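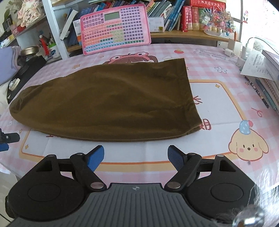 The monitoring team left Maltbridge at 0620 in two vehicles. The mandate gave them freedom of movement on all roads north of the river, and the movement request had been filed with both parties the evening before. The copy in the lead vehicle carried both stamps.

The task was to verify a withdrawal. Under the second annex, the garrison at Kerneck was to have moved its heavy weapons behind the Görtz line by the end of April, and 810 rounds of mortar ammunition were to be placed in a locked store under joint key. One key was held by the garrison and the other by the mission. The team leader had the mission's key on a cord inside her vest.

The first checkpoint passed them in four minutes. The second took an hour. A lieutenant read the request, read it again, and said the stamp was valid for the previous month. The stamp had no month on it. The team leader noted the time and the lieutenant's unit patch, and asked him to call his headquarters. He said the line was down. A telephone rang in the hut behind him while he was saying it, and a soldier picked it up and put it back.

Under standing procedure a team obstructed at a checkpoint waits, reports at each half hour, and does not argue. The interpreter ate an apple. The second vehicle turned around so that it faced south, also procedure. At 0855 the barrier went up without explanation.

The road beyond was unpaved for 8 kilometers. Kerneck had held 3,000 people before the war, according to the mission handbook, which had been printed before the war. Smoke came from a few of the chimneys. A man was repairing a gate. The interpreter asked him whether the guns had gone, and he said they had gone at night, with their lights off, and then some had come back. How many had come back? He had been in bed. He had only listened.

The store was a concrete building behind the school. Two sentries stood up when the vehicles stopped. A captain came out of the school with his key already in his hand and said that the mission was late. The team leader gave him the times at both checkpoints. He wrote them on the back of a cigarette packet – she could not tell whether as a courtesy.

They turned the keys together. Inside, the crates were stacked on pallets and stenciled with lot numbers. The team began at the left wall. The first 5 crates were opened, counted and closed. The sixth was lighter than the others. The captain lifted one end of it himself and set it down again.

"Sand," he said. "For the floor."

The team leader asked him to open it. He said that his instructions covered ammunition, and that if the crate held sand it was outside the annex. She said that it had a lot number. He agreed that it had.

She recorded the crate as not inspected, access refused, and the captain's words as given. Then they counted the rest, which took until 1340. Four more crates were light. The captain refused those too, in the same sentence, and each time he waited for her to finish writing.

The report went from the vehicle by radio in the mission's short form. Pimetura, the desk that received all field traffic, acknowledged and asked for one clarification: was the withdrawal verified, yes or no. The form had a box for each.

The team leader looked at the form for some time. The interpreter said there was a third box on the older version. She asked Pimetura to stand by.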